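特基亚墓园老照片与墓碑资料库“Honora”正式开放，家谱爱好者可免费查阅

新闻稿　12/14/23

特基亚（Tekia）讯——由地方史小组Zostik整理的墓碑与家庭照片资料库Honora今天正式上线。首批开放的内容包括300条墓碑记录、49张找到了姓名线索的旧婚礼照片，以及特基亚老墓园的一份完整分区图。所有资料都可以免费查阅，不用注册，在图书馆的公用电脑上也能打开。

这件事我们盼了很久，今天终于能和大家分享，整个小组都高兴得不得了！

资料库的起点是一只饼干盒。小组成员金子夏美（Natsumi Kaneko）在塔利街（Tully）一家旧货店里翻到它，里面装着一叠没人认领的相片，有穿礼服的新人，有抱着孩子站在院门口的祖母，有几张背面用铅笔写着名字，更多的只写了一个姓，或者一个教堂的简称。她把盒子买了回来，花了两个晚上一张一张地对着教区登记簿查，查出了第一对夫妇：新郎是磨坊工人，新娘是从河对岸嫁过来的裁缝的女儿，两人后来都葬在老墓园的东区。

“我当时坐在厨房里，差点喊出来，”金子夏美说，“照片背面的那个姓少写了一个字母，我顺着错误的拼法找了一晚上，第二天换了个写法，马上就对上了。登记簿里有他们的结婚日期，有两位证婚人，连新娘母亲的娘家姓都有。”

从那以后，小组开始有计划地走访旧货店、拍卖会和搬家甩卖，同时把老墓园的墓碑逐排抄录下来。 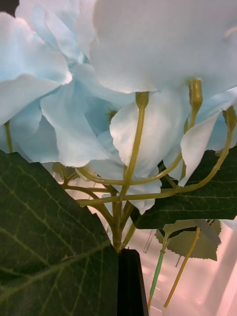
抄录工作最难的部分在西区。那里的石灰岩墓碑风化得厉害，有些碑文只剩下年份的后两位，有些名字要等傍晚斜光打过来才能认出一半。小组负责抄录的阿尔森·比利克（Arsen Bilyk）坚持不用粉笔、不用刷子、不往碑上泼水，只用一面镜子把阳光反射到碑面上，再用铅笔在本子上一笔一画地描下字形。每块碑都由2个人分别抄录，抄完再互相对照，对不上的地方一律标上问号，留给以后的人判断。

“标问号一点也不丢脸，”比利克说，“我见过太多家谱，因为有人五十年前把一个模糊的‘7’当成了‘1’，后面几代人全跟着错。我们宁可让读者看到一个问号，也不想让他们多出一个不存在的曾祖父。”

资料库里的每条墓碑记录都包含以下内容：碑文原文（保留原来的拼写和换行）、中文译文、所在分区与排号、石材和保存状况、抄录日期，以及与之相关的照片或报纸剪报。如果同一块碑上有几代人的名字，系统会分别建立条目，再互相链接，查一个人就能顺着找到全家。

检索功能由埃哈卜·赛义德（Ehab El-Sayed）编写。他特别加入了“相近拼写”一项，读者输入一个姓，页面会同时列出登记簿里曾经出现过的各种写法。特基亚早年的文书来自好几个地方，同一个家庭在洗礼簿、船票和墓碑上可能有三种拼法，这项功能在试用期间最受欢迎。试用者当中有人输入外祖父的姓，结果在第四种写法下面找到了外祖父从未提起过的一个姐姐。

照片部分则由贡萨洛·萨尔塞多（Gonzalo Salcedo）负责。他给每张照片都做了正反两面的扫描，连照相馆的压印、相角的残胶和背面的购物清单都保留了下来。他说压印往往比人脸更有用，知道了照相馆在哪条街上营业、哪几年营业，拍摄时间就能缩小到一个很窄的范围。衣领的式样和捧花的扎法也能帮上忙，资料库为此专门做了一页说明，配有不同年代的对比图，读者可以拿自家的相片对着看。

除了已经查到姓名的照片，Honora还开设了“等人认领”栏目，放上20张至今没有线索的相片。其中有一张是一对新人站在一辆马车旁边，新娘的头纱被风吹得盖住了半张脸；还有一张是墓园落葬后的合影，十几个人排成两行，最前面的小男孩手里攥着帽子。小组恳请各位读者看一看，问一问家里的长辈，哪怕只认出背景里的一栋房子，对我们也是很大的帮助！

随着资料库上线，小组还编了一本《扫墓与祭花小志》，讲特基亚几代人扫墓时带什么花、怎么摆、什么时候换。内容来自对本地老住户的访谈，也收录了旧报纸上的花店广告和葬礼启事。访谈里讲得最多的是玫瑰和绣球，有一位老人还记得她母亲每年春天给哪几座墓送花，顺序从来没有变过。这份名单后来成了我们核对东区几座无名墓的线索。小志的电子版可以在资料库首页下载，纸本放在图书馆的地方文献架上。

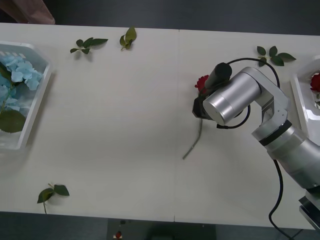 白色桌面上方，夹爪夹着一枝红玫瑰。

负责小志编辑的艾尔薇·奥杜维尔（Ailbhe Ó Dubhghaill）表示，访谈还会继续做下去。“我们原来以为一位受访者谈半个小时就够了，结果大家一开口就停不下来，说完花说点心，说完点心说当年谁家的马车陷在墓园门口。我把这些全都记下来了，很多人名和地名以后一定用得上。”

明年2月，小组将在图书馆二楼举办一次老照片辨认日。届时读者可以把家里的相片、旧信、结婚证书和墓地契约带来，当场扫描，原件当场带回。扫描件是否公开完全由主人决定，愿意公开的会注明提供者姓名，也可以只留姓氏。活动当天还有碑文辨读的小练习，用的是西区几块最难认的碑，比利克说谁要是能把第三排尽头那一块读通，他请喝咖啡。

参加辨认日不收费。装在相框里的照片请事先取出，玻璃底片请用软布分别包好，并提前来信告知，小组会另外安排桌子和灯箱。相册不必拆页，可以整本带来。

关于资料的使用：碑文抄录可以自由引用，注明出处即可；照片用于个人家谱和学校作业不受限制，用于出版请先来信。在世者的资料一律不公开。读者如果发现抄录有误，每条记录下方都有更正表格，填写后由两位抄录人复核，更正的经过会保留在条目里，旧的读法也不会删掉。

下一阶段，小组打算抄录老墓园北墙外的一小片墓地。那里没有现存的分区图，只有一张手绘草稿夹在旧账簿里，上面标着几个姓和一棵榆树。榆树早就不在了，树桩还找得到，我们准备就从树桩开始量起。

媒体如需采访或索取扫描件，请与Zostik联系，来信请注明“Honora”。

读者留言

河边的老唐：昨晚一口气看到半夜。我太太的曾外祖父在东区，碑文跟我们家抄的那份差一个字，已经填了更正表格。感谢各位！

Mei_1962：等人认领的那张马车照片，后面的房子很像以前塔利街拐角的面包铺，窗户上面有一道弧形的砖。我去问问我姑姑。

阿泽：请问辨认日可以带录音带吗？我奶奶讲过很多墓园的事，都在带子里。

Zostik回复阿泽：可以带来！当天没有转录设备，不过我们可以先登记，之后再约时间。

小满：“相近拼写”太好用了，终于找到我们家那支的姓是怎么改的。

近期文章
· 东区墓碑抄录笔记：石匠的签名刻在哪里
· 怎样从照相馆压印判断照片年代
· 一本旧账簿和一棵榆树
· 旧货店淘来的结婚照：第一对夫妇的故事
· 《扫墓与祭花小志》访谈摘录

联系我们：Zostik地方史小组，特基亚图书馆转　|　© 2023 Zostik　|　返回顶部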